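Progress report to Norkis, June
Project: Plavania waterside path, repair and upkeep
Prepared by: Higinio Huerta

The work in this period was mainly on the paving and on the edges of the path. Pretisa repaired the stamped concrete along 400 metres and cleaned the grooves between the slabs with hand brushes. The colour has faded compared with the sample we kept from the first year, but we do not propose to paint it. The invoice for this part is 3131 and it is inside the budget line.

Manikandan Palaniappan walked the whole railing on the water side with me and we tested each post by hand. Four posts moved a little at the base and are marked on the plan. The top rail sags slightly in places, and we will measure it again before the next report.
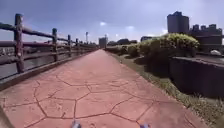 Will the grass strip be cut back before the summer?
The contract with Ayala includes two cuts, and the first one is planned for the end of June. We asked them to trim also the tufts which grow over the edge of the concrete.

We still wait for the price of the new fixings for the posts. When we receive it, we will send you a short note with the cost and the dates. The next payment request will follow after the first cut.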